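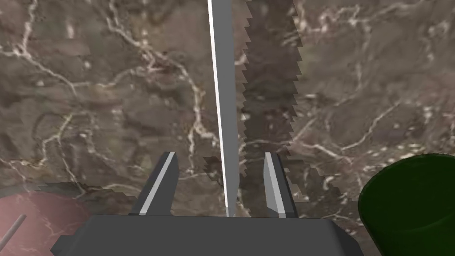

## Planning before purchase: the Fernia equipment program

*31 August 2021*

Pronier began budgeting for its household robotics program at Fernia in February. The program manager, interviewed for this bulletin, described a deliberately slow process. "We had funds for 2 arms and a simulation licence," the manager said. "The licence was bought first, and the arms were held over until we knew what they would be asked to do."

The simulated rooms cover ordinary kitchen tasks, including the handling of knives and pans. Supplier quotations, among them one from Miettinen, were then assessed against the same task list. According to the manager, gripper fingers were the hardest item to price. "A base price tells you very little. Spare fingers, mounts and servicing added roughly 15 per cent to our estimate."
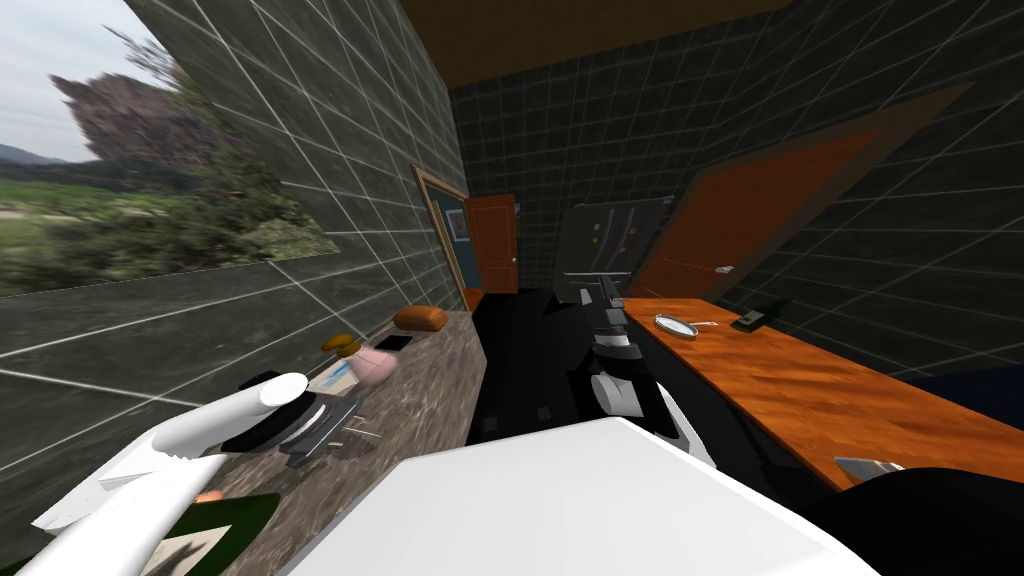

Plelau took a different view of the timetable, arguing that simulation should not delay the purchase of hardware and that staff would need 4 months with the arms before any trial. The manager accepted the second point. "Training time is now a separate line in the budget. It should have been there from the beginning."

Reach beside walls and cabinets remains under review, and the choice of mounting has been deferred until that work is complete.
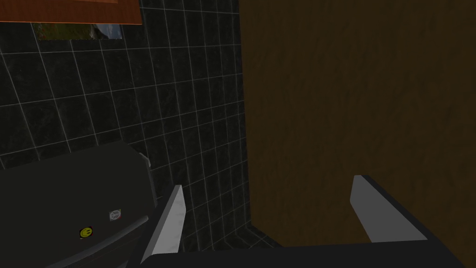 *Simulated view over the gripper, with tiled wall and wooden panel.*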